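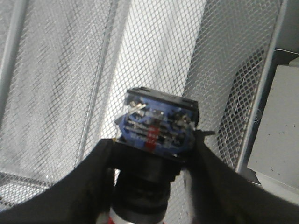 4. Recording a pick from the mesh basket

This section covers teaching the Strobel arm to take a pushbutton switch out of the wire mesh basket by remote control. It assumes that the arm is mounted, the wrist camera is connected, and you have finished the homing routine in section 3. If you are teaching by hand guiding, read 4.1 and 4.2 and then go to 4.6.

4.1 Before you start

You will need:

The leader handle, charged and paired
The mesh basket, fixed to the bench with both clips
The parts you want to teach
A receiving tray within reach of the arm
The Pandside recorder running on the bench computer

Use the parts you will be running in production. A switch with its contact block fitted is longer and heavier at one end than the bare button, and a demonstration recorded with one does not carry over to the other.

Check the basket for loose threads, packing fibers and wire offcuts. Fibers catch in the mesh and can be dragged along with a part. Remove them with tweezers when the arm is in Hold.

CAUTION: Never reach into the basket while the status ring is green. Green means the arm is following the leader handle and will move if the handle is bumped.

4.2 Setting the grip limits

1. In Pandside, open Task > New and give the task a name. Names cannot be changed after the first recording.

2. Choose Grip > Limit. The grip scale has no units. It runs from the lightest touch to the full force of the motor.

3. Set the limit to 23 for pushbutton switches. This is enough to hold the body by its ridges without marking the plastic.

4. Close the fingers on a switch held upright in the bench fixture. Keep your own fingers clear.

5. Pull the switch gently upward. If it slides, raise the limit one step and try again. If the fingers leave a mark, lower it.

Note: The limit is stored with the task, not with the arm. Loading a different task will change it.

4.3 Connecting the leader handle

1. Set the arm to Hold. The status ring turns amber.

2. Pick up the leader handle and hold it at roughly the same angle as the gripper. Pandside shows two outlines, one for the handle and one for the gripper.

3. Turn your wrist until the outlines overlap. The arm will not release from Hold until they do.

4. Press and keep pressing the thumb switch. The ring turns green and the arm begins to follow.

5. Move the handle slowly left and right to confirm that the arm moves the same way. If it moves in the opposite direction, release the thumb switch and select Handle > Swap Side.

Releasing the thumb switch at any time puts the arm back in Hold. It will stay where it is and keep its grip on the part.

CAUTION: The thumb switch is not an emergency stop. Keep the emergency stop button within reach of your free hand during every recording.

4.4 Recording the pick

Drive from the wrist camera view wherever you can. The task is learned from that view, and anything you can only see by leaning over the basket is not available to the arm later.

1. Move the arm to the start position above the basket and press Record. Wait for the tone.

2. Lower the gripper with the fingers open. Stop when the part is between the fingertips in the camera view and you can see both of its sides.

3. Turn the gripper so that the fingers will close across the narrow part of the switch. The best place is the black cylindrical body below the contact block. Do not grip the block itself. The terminals stick out and will hold the fingers apart on one side.

4. Close the fingers slowly with the trigger. When they touch the part, pause for a moment, then squeeze to the limit.

5. Look at the camera view before you lift. In a good grip the fingers come in from the two lower corners and meet on the body, the contact block stands clear above them, and the terminals and any printed label on the block can be seen. If the block is hidden behind a finger, open, back off and try again. You can leave the failed attempt in the recording, provided it is corrected smoothly.

6. Lift straight up until the part is clear of the rim. Do not swing sideways inside the basket. The terminals and screw heads will hook into the diamond openings of the mesh.

7. Carry the part to the receiving tray, lower it, open the fingers and move away.

8. Press Stop. Rate the recording Keep or Discard. Do this right away, as the rating cannot be added once the next recording has begun.

Note: If a part hooks in the mesh, do not pull. Release the thumb switch, press Stop, mark the recording Discard and free the part by hand with the arm in Hold.

4.5 How many recordings to make

Five good recordings for each resting position of the part are enough for a first test. A switch lying loose usually settles on its side, leaning on the wall, or with one end up. Treat these as separate positions. Change the location of the part between recordings, and include the corners, where one finger has to come down close to the curved rim.

A recording should take around 5 seconds from the first touch on the part to the lift. Slower is acceptable while you are learning the handle. Long pauses are not, and Pandside will trim any pause over 3 seconds.

Keep the lighting the same throughout. White mesh reflects strongly and the floor of the basket can wash out to plain white in the camera view. If you can no longer see the openings in the mesh, lower the exposure under Camera > Level until they come back. A dark patch along one wall is usually harmless, but do not teach half of your recordings with the shade there and half without.

4.6 Teaching by hand guiding

Hand guiding may be used in place of the leader handle for the carry and release. It is not recommended for the pick, as your hands and sleeves will appear in the camera view and the arm will learn from a picture it never sees in use.

1. Set the arm to Hold and select Teach > Free Drive.

2. Grasp the arm by the gray collar behind the gripper. Do not push on the fingers or on the camera bracket.

3. Press the collar button and move the arm along the path you want. Keep the camera cable on the outside of the elbow.

4. Release the collar button at the end of the path. The arm holds its position.

5. Save the path and attach it to the pick task with Task > Join.

4.7 Checking the result

1. Place one switch in the basket and press Run Once at slow speed. Keep one hand on the emergency stop.

2. Watch the approach. The arm should stop above the part, turn, and close on the body.

3. Repeat with the part in each of the positions you taught.

4. Go to normal speed only after the slow runs finish without a dropped part.

If the arm closes on the contact block
Record more picks in which the gripper visibly turns before it closes. Check that none of the recordings you kept shows a grip on the block.

If the arm hesitates above the basket
The start position has shifted, or the basket has been moved from its clips. Compare the camera view with the first picture of a good recording.

If the part twists as it is lifted
The grip is too far from the heavy end. Move it up the body, closer to the block but not touching it, and record that position again.

If the arm drags the basket
Stop at once. Check both clips and look for a terminal caught in the mesh.

4.8 Saving and sharing a task

Select Task > Export and choose a folder. The export contains the recordings, the grip limit and the camera level. It does not contain the homing values, which belong to the individual arm. A task exported from one Strobel arm can be loaded on another if the same fingers are fitted.

Tasks made in the Garnwood version of the recorder can be opened but not added to. To extend one, save it under a new name first.

Changes to this section, February: grip setting for pushbutton switches added to 4.2, note on hooked parts added to 4.4. Send corrections to Celeste Zapata, Nedow documentation.

Continue with section 5, Recording a place into a panel.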